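Kitchen chemistry for stubborn stains
Handgate household tips, 2019-08-23

I love a stain. Give me a brown ring in a teapot or a bit of limescale round a tap and I'm happy for the afternoon! Most of it is school chemistry you've half forgotten, and the stuff you need is already in the cupboard.

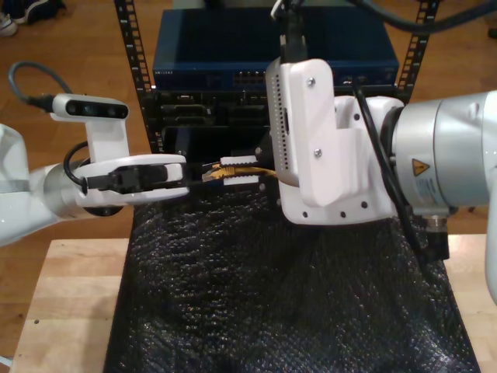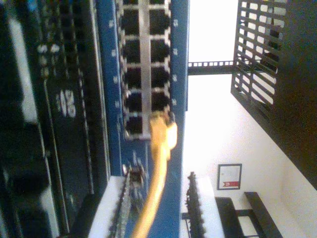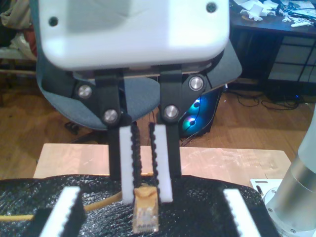 Start with limescale. It's mostly calcium carbonate, the same stuff as chalk, and acids eat it. Wrap a cloth soaked in white vinegar round the spout of the tap, leave it for 25 minutes and wipe. You may see tiny bubbles - carbon dioxide coming off, and I still find that thrilling. Keep vinegar well away from marble and limestone though, as it will mark them for good.

Tea stains want the opposite treatment. Put 4 teaspoons of washing soda in the pot, fill it with hot water and go and do something else. The brown lifts off in wisps. Rinse it twice. Don't try this with aluminium pots, which go dark and pitted (my poor old camping kettle!).

Burnt saucepans: bicarbonate of soda and a little water, simmered gently for 12 minutes, then a wooden spatula. Stainless steel only.

Red cabbage water is a lovely extra. Boil a few leaves, let it cool, and add a spoonful to whatever you're curious about. It goes pink with acids, and blue or green with alkalis.

One serious thing. Never mix bleach with vinegar or any other acid cleaner, because it gives off chlorine gas. Keep them on separate shelves, and open a window whichever one you're using.

Rust marks on cotton are coming in September, when I've finished ruining tea towels.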